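3/29/24, Farkwood bench, arm 2

Still on the runaway approach from yesterday. Writing it all down before the weekend so whoever gets in first doesn't repeat my whole day (and so I don't either).

Short version: the arm drove itself forward on a door approach and didn't stop where it should have. Force limit caught it, the arm tripped out, no damage that I can find. I ran a thumb over the finger pads and wiggled the wrist mount and both feel fine. But it was the force limit that saved us and it should have been the standoff check, so I'm treating this as a safety problem and the arm stays in slow mode until we understand it.

What it was supposed to do: come in square to the cupboard doors, find the seam, stop 80 mm out, wait for me to hit continue. What it did: came in square, slowed down like it was going to stop, then carried on at creep speed. I had my hand on the stop button but I was looking at the screen (my fault, and I'm putting it here so I remember it). By the time I looked up it had tripped.

First guess was the Stikus range sensor, since it's given us grief before on pale surfaces. Swapped it for the spare. Same readings, near enough. Swapped the cable too. Then I blamed the new Marnar controller build, rolled it back to the October one, and got the exact same creep with the exact same lack of shame. So that's a morning gone and two things crossed off.

After lunch I stopped guessing and went through the log line by line next to the wrist camera view. The approach code takes the range reading AND a distance it works out from the camera, and it believes whichever one has the better confidence score. The camera side needs texture to work with. Up close to a pair of flat gray doors there isn't any, apart from the gap. 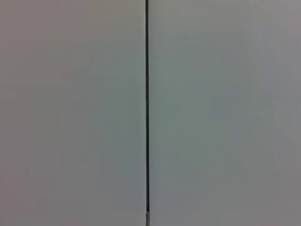
So the matcher has one long straight line to hang on to and it loves it. A line like that gives you side to side very nicely. It gives you next to nothing for up and down, and very little for how far away you are, because a straight line top to bottom looks a lot like itself from a bit closer in. The score doesn't know that! It only counts how many points agree, and they all agree, they're all sitting on the same edge.

At the moment it should have stopped, the log has the camera at confidence 100 and the range sensor at nearly 60, so the code threw away the good number and kept the bad one. The camera distance then froze at 558 mm and stayed there while the arm kept moving. Sitting still on 558 for 9 cycles in a row with the joints turning should have set off every alarm we own. We don't have an alarm for that. We do now, see below.

Tried a dumb test to be sure: a strip of the busy patterned tape across both doors, same start pose, slow mode, hand on the button, eyes on the arm this time. Stopped where it should. Took the tape off, ran it again, creep came back and I hit stop myself. Did the pair over again after coffee with the same result both ways. I'm convinced.

Changes made tonight, on the bench branch only:
- range sensor always wins inside the standoff zone, whatever the camera thinks of itself
- if the distance doesn't change while the joints are moving, stop and ask
- score now looks at how spread out the points are, first try, thresholds are pure guesswork

NOT done: haven't put any of this on the Horobets cell. It runs the same approach code. Doors there have a printed pattern so it probably hasn't bitten them, but please don't run the plain panels on that cell until it's been moved over. I left a note on the pendant.

Also need to go back and ask why the force limit was set where it was. It tripped, fine, but I'd like it to trip sooner on a door approach. The old value was copied over from the drawer task, I think, and drawers need a good shove.

Spare Stikus is still on the arm. The original is in the tray with a yellow tag, I don't believe there's anything wrong with it, so don't toss it.

Monday: repeat with the lights half down, then the white doors.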